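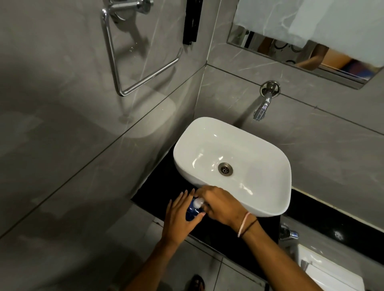

I have been arguing with weather apps for most of my adult life, and I'm tired of losing. Mine tells me there's a 40 percent chance of rain, and I have no idea what to do with that. Do I bring the jacket? Do I move the picnic? My grandmother in Stolldale got her forecast from the radio while she washed up, and she came away knowing what kind of day it would be. I look at mine at the bathroom sink, a white one under a curved chrome faucet, and I come away with a percentage and an animated cloud.

My friend Akinyi Sang thinks I'm being a crank (she's probably right!). She runs a plant nursery outside Moreira and she loves the hourly numbers, all of them, dew point included. But she also has a rain gauge and a notebook that goes back to 2000, so when the app says something silly she knows it's silly. The rest of us just believe it until we're standing in a parking lot getting soaked.

What I want back is the sentence. Somebody who has looked at the maps and knows the valley should write me a sentence. "Foggy till mid-morning near the river, then sunny, and windy enough by 3 that you'll want to tie down the awning." I would pay for that. I do pay, come to think of it, for a little local newsletter that Floor Verschueren writes out of Jivimley. It has 185 subscribers and no animated clouds whatsoever. Last December she told us the snow would miss the town and bury the Brorier road, and she said how sure she was — "fairly, but don't hold me to the evening." That one line did more for me than a whole screen of little icons.

I know a person can't write a sentence for every zip code in the country. And yes, the computer models are wonderful, and Floor leans on them as much as anybody does. I just think we quit too early, right at the part where someone tells you what it all means for your laundry. She got the evening wrong, by the way. It snowed on us until 8, and I renewed anyway.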